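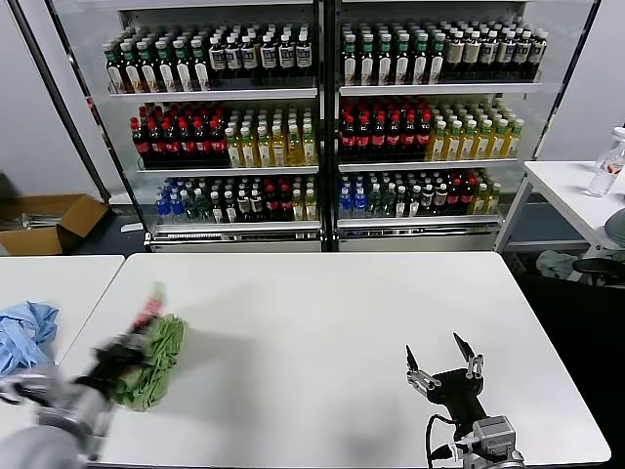

Lollia Folding Table, White
Product code: LOL-2W

The Lollia is a rectangular table with a white top and a modest opinion of itself. It folds flat, it stands up, and between those two states it asks for one person and a bit of patience with the second catch.

We have sold folding tables for 11 years, long enough to have met most of the bad ones. Shaohua Kang, who buys for us, has a scar from a Surkar and won't discuss it. The Lollia has legs that lock with a click you can hear over a school fair.

Weight limit: 200 kg, spread evenly. An uncle sitting on one end is not spread evenly.
Weight of table: 11 kg
Fold cycles tested: 3,000 (Mingxuan Jiang did the first few by hand, then asked for a machine)
Top: white only. We tried grey. It sold 2.
Legs: steel, powder coated
Feet: rubber, replaceable, sold in fours

Cleaning
Warm water, washing-up liquid, soft cloth. Wipe spills the same day if they involve turmeric, beetroot or red wine. Cream cleaner will take off the shine along with the stain, and we can't send you more shine.

What's in the box
One table, one carry strap, one sheet of instructions in very small type. The Rostard cover is sold separately and fits well. The Xiong cover also fits, in the sense that it goes on.

Delivery and returns
Orders placed before noon leave the same afternoon. The courier brings it to your front door - upstairs is between you and your knees. Returns are free within the month if the table is clean and still has its strap. Please check behind the sofa for the strap before you ring us.

Back in stock: July
Spare feet and catches: see Parts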